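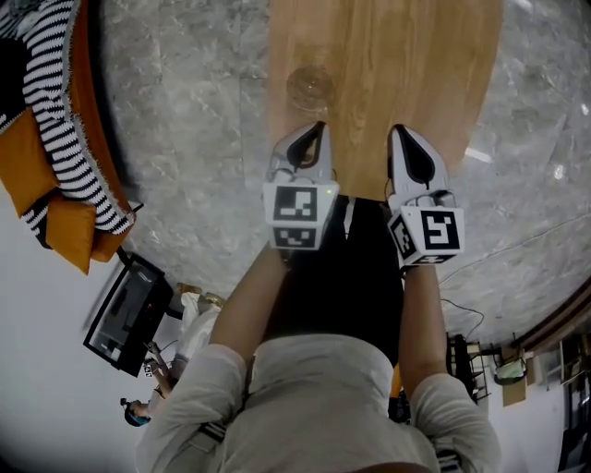 R. El-Sayed

Category: Home & Living / Opinion

I have come round to the view that a low table in a sitting room should have one thing on it, and that the thing should be a glass. I mean a plain clear one, the sort you can see the wood through. Everything else that gathers on a table can live somewhere else.

This is a minority position. When I wrote a short piece in August about clearing surfaces, most of the replies were from people defending their trays. Trays for candles, trays for remote controls, a tray for other trays in one case. I have nothing against trays in a kitchen. On a sitting room table they make a pile look planned, and the pile stays.

We moved to Drarstead with more than 186 boxes, and for the first few weeks the table was where things went when they had no place yet. Post, batteries, screws in a saucer. I couldn't have told you what the top looked like. When it was finally clear I noticed the grain ran the long way, and that a light wood looks warmer over a grey marble floor than it ever did over our old carpet.

Marble is the other half of my argument. People buy it for the look and then cover it with rugs, baskets and floor lamps. It is cold in winter and it shows every crumb, I accept that. But it has veins and seams and it catches the light, and you only get any of that if you leave some of it bare. I would put up with a cable across it before I put up with another basket. A cable can be moved in a moment – a basket gets filled.

The usual objection is that bare rooms are for people with no children, no hobbies and no visitors. We have all three. Things come out on the floor and the table, they get used, and they go back in the cupboard in the hall. It takes four minutes or so in the evening. The cupboard is a mess and I don't mind, as it has a door.

I looked at buying a bigger table from Clenine, with drawers and a shelf underneath. The shop in Susier had three on display, all dressed with books and bowls. I think the bowls put me off. A drawer you can reach from the sofa is a drawer you will put receipts in.

So we kept the one we had. If you sit down with a drink there is somewhere to put it, and you don't have to push anything aside first. I can't think what more I'd ask of a table.

April 28, 2025

2333 views
3 comments
4 shares

Search this site Type and press enter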